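Grants and projects > Workshop and tool storage > Progress reports

Report to Birnar on the workshop storage grant
Prepared by Hemi Doolan, 12 May 2021

The grant was for tool storage and bench space in the Grustow workroom. Of the 1,113 pounds awarded, 644 has been spent, nearly all of it on the drawer cabinet and its wooden top. The balance is held for drawer liners, labels and a second set of hand tools.

The cabinet is in use. Pliers and screwdrivers now live together in the top drawer, which people open far more than the others. It is already packed, and we would like to move the less-used tools down a level before the new set arrives.
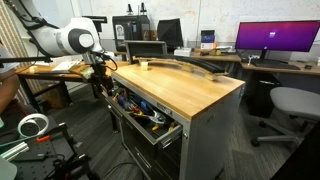
Nga Ông has started the tool list. She has entered 50 items so far and is working through the drawers from the top. Duplicates go into a box marked Luto, for the other site to look through before anything is given away.

The top of the cabinet was meant as a place to put tools down, but it has become a second work surface. Long curved parts are laid across it because the ordinary tables are often taken up with paperwork. We have no objection to this, as long as the drawers can still be opened. Nga has asked people to use cardboard under anything that might mark the wood – offcuts are fine. 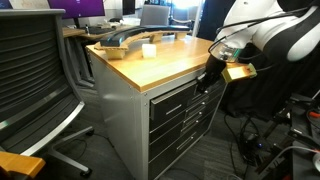 Will the remaining money cover the second set of tools?
It will if we buy the plain set from Lại and leave out the torque driver. The liners come first, and the tools will be ordered once those are paid for.

Two matters are still open. The lower drawers have no agreed contents, so things get put in them at random. Nga will bring a drawer plan to the next users' meeting.

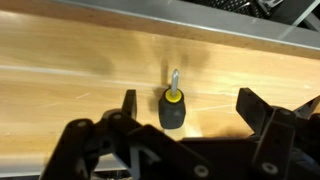 The other is the finish on the wood. It is varnished and picks up fine scratches, and we have not decided whether to recoat it or fit a mat over the part that gets the most use. A mat is cheaper and can be replaced. Short screwdrivers are also being left out on top at the end of the day, so a small tray has been added to the shopping list.

We are not asking for any change to the grant. Receipts to date are attached, and the tool list will follow when Nga has finished the last 2 drawers.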